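Kirnar Opens Its Home Robotics Program to Visitors at Nunport

Household tidying robot shown at work in a furnished living room; sessions continue through February

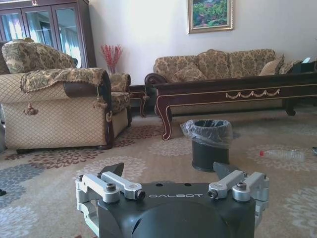

NUNPORT – Kirnar, which develops software for household robots, opened its home program to outside visitors this month with a series of live demonstrations of floor tidying in a furnished living room. The visits drew 281 people, most of them from housing associations, home care agencies and technical colleges in the area.

The demonstrations are the first public showing of Plukholm, the company's software for finding, picking up and sorting everyday items left on floors. Until now the work has been seen only by staff and by partners under agreement.

"People kept asking us what the robot does when it is in an ordinary room with ordinary furniture," said Felista Mushi, program director at Kirnar. "We decided to let them come in and watch. Some runs go well and some need a second try, and we wanted visitors to see both."

Each session lasts 62 minutes and begins with a short talk on safety. Visitors then watch the robot work on a set of tasks chosen by the operators that morning. Tasks include picking up empty drink bottles, placing litter in a trash can, and moving slippers and soft toys out of walkways. A screen in the hallway shows the view from the wrist camera, so that guests can follow each approach to an item from the gripper's side.

The items are ordinary household goods and are changed between sessions. Visitors may ask for an object to be moved, turned or placed closer to the furniture before a run starts.

Obadia Barasa, who leads the manipulation group, said that light plastic items remain among the harder ones for the software.

"A clear bottle is difficult to see against a patterned carpet, and it rolls if you touch it in the wrong spot," Barasa said. "The trash can has its own problems. If the gripper catches the bag on the way in, the whole can moves. We have spent a lot of time on the last few inches."

Work on Plukholm started in a bare test hall with gray flooring. Kirnar moved the program into furnished rooms after early trials showed that results from the hall did not carry over well to homes. Patterned carpets, glass cabinet doors and changing daylight all affected how the software judged distance and shape. The company has since logged 3019 tidying runs in furnished rooms, and these runs are used to train and check each new version before it is installed.

The demonstration program is run together with Wikström, which provides the rooms at Nunport and handles visitor registration. Wikström also supplies the furniture plans that Kirnar uses to decide where the robot may and may not drive.

"Our tenants want to know how much of their home they would have to change," said Elibariki Mollel, housing manager at Wikström. "They have carpets, side tables and chairs they are fond of. I told the Kirnar team that I would not be interested in a robot that needs an empty room, and that has been the starting point for our cooperation."

Among the visitors was a group from the home care training course led by Faraji Mrema, who brought second-year students to two of the sessions. The students were asked to write down which items they would want cleared first in a client's home and to compare their lists with the order chosen by the software. Mrema said the lists differed on several points.

"My students put anything round at the top, because that is what people slip on," Mrema said. "The software went for whatever was nearest. The engineers took copies of our lists with them, and we have been invited back to look at the next version."

Kirnar confirmed that item priority is under review. A setting that lets a resident or care worker mark certain kinds of objects as urgent is planned for the next release of Plukholm.

Several visitors asked about privacy. Emmanuel Kariuki, who is responsible for data protection at Kirnar, answered questions at the end of each session. Camera images from the demonstration rooms are stored on the company's own servers and are available only to staff working on the program. Visitors are asked to remain behind the marked line during runs, and any recording that includes a visitor's face is deleted on request.

"We get the same question from almost every group, and it is a fair one," Kariuki said. "A robot that works in a living room sees the living room. We would like to have the rules written down before anyone takes one home."

Kirnar has not set a date for sales and did not give a price. The company said that the next stage is a trial in 5 occupied apartments managed by Wikström. Residents will be chosen from those who have signed up at the demonstrations, and an operator will be present during all runs in the first part of the trial.

Further demonstrations will be held at Nunport through the end of February. Morning sessions start at 10 a.m. and afternoon sessions at 2 p.m. Admission is free, but places must be reserved through the Wikström visitor desk. Groups from schools and care providers can request a separate session. The rooms are on the ground floor and have step-free access. Children under 12 must be accompanied by an adult.

About Kirnar
Kirnar develops software for robots that work in private homes. Its main product, Plukholm, is used for locating, picking up and sorting items on floors and low surfaces.

About Wikström
Wikström manages rental housing and operates the demonstration rooms at Nunport.

Media contact
Felista Mushi, Program Director, Kirnar
Interviews and visits for members of the press can be arranged outside the regular session times.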